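Support > Queiroz Shot Tracker > Set-up Guide > Section 4: Hanging and calibrating the rim sensor

4. Hanging and calibrating the rim sensor

Read this section through once before you get on the ladder. The sensor clips to the back of the rim and reads makes, misses and arc. It has to be level and it has to know the height of your rim, or the arc numbers will be wrong for every shot. If you only want makes and misses, you can skip 4.3.

You need the sensor, the rim clip, both rubber shims, the hex key from the box, a tape measure and a phone with the Tudireo app installed. Charge the sensor fully first. The light on the underside turns solid green.

CAUTION: Use a stepladder on a flat surface and have a second person hold it. Do not hang from the rim while the clip is fitted. The clip is not made to take weight.

4.1 Fitting the clip

1. Lower the rim if your hoop is adjustable. Lock it at the lowest setting.
2. Open the clip with the hex key. Four full turns is enough.
3. Place the clip on the back of the rim, between the two net hooks closest to the backboard.
4. Put one rubber shim on each side of the rim. Thin rims on driveway hoops may need both shims on the same side.
5. Tighten the clip until it no longer slides by hand. Do not use a power driver.
6. Slide the sensor into the clip with the logo facing the backboard. It clicks twice.

Note: Breakaway rims move when a player pulls down on them. Fit the clip to the ring itself and keep it clear of the hinge plate. If the plate touches the sensor, the app shows error 257.

4.2 Pairing

1. Hold the sensor button until the light blinks blue.
2. Open the app, tap Courts, then Add Rim.
3. Choose your sensor from the list. The name ends in the last three digits of the serial number on the bottom of the box.
4. Give the rim a name. In a gym with more than one hoop, use names the players will know, such as East or Main.
5. Wait for the firmware check. This can take about 7 minutes on a slow connection. Keep the app open.

If the app shows error 287, the sensor is still paired to another phone. Remove it from that phone under Courts, then start again at step 1.
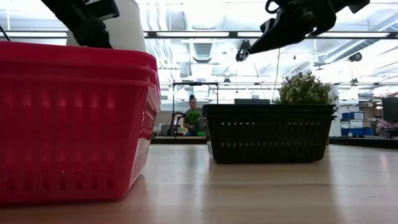

Gwawr Jarman wrote in to say that 287 kept coming back at her gym even after the old phone had been cleared, and that it went away only when she deleted the rim from the team account as well. If your sensor has ever been used with a team account, do both. The account owner will find it under Team, Shared Rims.

4.3 Calibrating for arc

1. Raise the rim back to playing height and lock it.
2. Measure from the floor to the top of the ring at the front. Enter this in the app. A regulation rim is 10 feet.
3. Tap Level. If the bubble on the screen is red, loosen the clip one turn, adjust, and tighten again.
4. Stand at the free throw line and tap Start.
5. Take ten shots at your normal speed. Misses are fine, but an air ball does not count and the app will ask for another.
6. Tap Save when the bar is full.

Calibrate again if you change the rim height, replace the net or move the clip. A new net is stiff and slows the ball, and the sensor may read some makes as misses until it has been recalibrated.

CAUTION: Error 662 means the sensor has taken a hard knock. Take it down and check the case for cracks. Do not charge a cracked sensor.

Next: Section 5, Adding players and shot zones

Related topics
Cleaning the sensor and clip
Using two sensors on one court
Exporting a season to a spreadsheet
Full list of error codes
Replacing a lost shim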